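Ponora practice checklist pack: mostly great, with one page I'd rewrite

I've been using the Ponora pack since February, and I've got opinions. If you haven't run into it, it's a set of written house rules for people who test gripper arms in simulated homes, plus a little tool that checks your runs against those rules. You get 71 rules in all. I didn't expect to read every one of them, but I did, mostly late at night with a bowl of cereal.

The good stuff first! The rules are short and they sound like a person wrote them. "Write down the start pose before you press play." "Open the fingers fully before the first move." "Never change the room and the gripper settings in the same batch." I've broken that last one more times than I want to admit, and it cost me a whole evening of comparing runs that had no business being compared.

I tried the pack on two rooms, the small Fellstead one and then Arroyo, which has more doors and a lot more ways to get stuck. Setup was easy (copy a folder, point it at your logs, done). My first batch was 50 runs and the checker went through it while I made coffee.

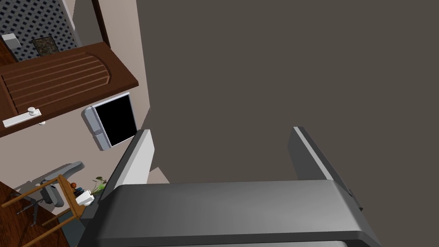

The section on wrist views is the part I'd pay for by itself. It says to save a still from the gripper's own view at the start of every run, with the fingers in sight, and to look at it with your own eyes before you trust any score. It also wants you to flag a view that's tilted or mostly blank, and to keep those runs in the folder with the flag on. I used to quietly delete the odd ones. Bad habit, and I've stopped.

Now for the grumbling. The page on contact limits is a mess. It tells you to set a stop threshold for doors and furniture, then sends you to a table that only covers doors. I ended up borrowing the furniture numbers from our old Stirthorpe sheet, and the checker complained about it every single time until I found the override setting (it's in the advanced tab, under "local rules").

The other thing is the batch size. Ponora wants 1000 runs before you call a result final. My old laptop gave up at 900, and there's no way to pick up where you left off, so back to the start I went. A resume button would fix that for me.

Would I buy it again? Yep. The naming rules alone have saved me a lot of digging through folders called "test_new_new." Four stars from me, and I'll bump it to five when they fix the contact page.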